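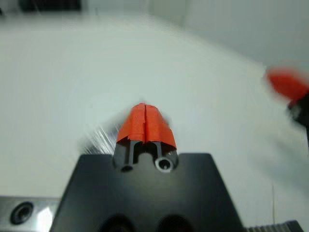

Page last changed: April, 4:45 p.m.

Buy the big white table

When we moved into the back half of the Sutgate building, the only real argument was over the work table. Farzad Shirazi wanted a wood bench. I wanted a large white top with nothing built into it. We got the white one, it cost $466 with delivery, and I still think it's the best money we spent on that room.

The case against white is easy to make. It shows every scuff. It throws the ceiling lights back at you in the afternoon. Visitors say it looks like a dentist's office, and Farzad says so too, usually when he has just left a ring on it with his coffee.

I'd answer that showing dirt is what a work surface should do. On the old brown bench at Friesen Street we lost small screws daily. They fell into the grain or simply matched it. On white, a black screw is the first thing you see. The same goes for crumbs of tape, pencil shavings and bits of wire. You see them, you pick them up, and the table is clean again before anyone has to make a rule about it.

Size matters more than color, though. Most shared rooms I have worked in had several small tables pushed together, and the seams were always a problem. Things rolled into them. One table sat a little lower than the next. People claimed a corner and let their stuff pile up there, and after a month there was no room left in the middle. A single large top is harder to divide up like that. It belongs to the whole room, and people seem to treat it that way.

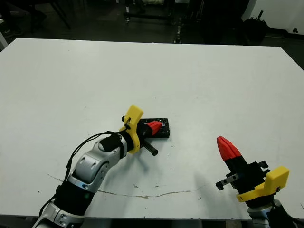

The other half of my argument is trays. A white table with loose parts all over it is still a mess, only a well-lit one. Put the parts in a flat dark tray with a rough surface and they stay where you set them. I prefer black for this because it marks off an area you can spot from the door. What is in the tray is in use. What is outside the tray should be on a shelf.

Sorcha Urquhart, who ran the room before me, thought trays were fussy. Her system was to clear the entire table at 4 every afternoon, whatever was going on. I did it her way for most of a year and it worked, but it took 45 minutes when the day had been a busy one, and people came to resent it. With trays you lift the job off, wipe, and put it back. I can do that alone while the kettle boils.

There are limits. Deep trays are bad, they turn into bins. Trays with lids are worse, as nobody opens them again. And you can own too many. We had a dozen at one point and they just became a second layer of table. I took all but four down to the basement and haven't been asked for the rest.

I know people who would put the money into drawers first, and for a kitchen or a tailor's shop they may be right. For a room where the work changes every week, drawers mostly give you places to forget things. Start with the table. Get the biggest white one that will go through the door – measure the door, we didn't – and leave the drawers for next year.

Farzad has asked me to add that he would still like a wood bench. There is space for a small one under the window, and if he finds one he can have it.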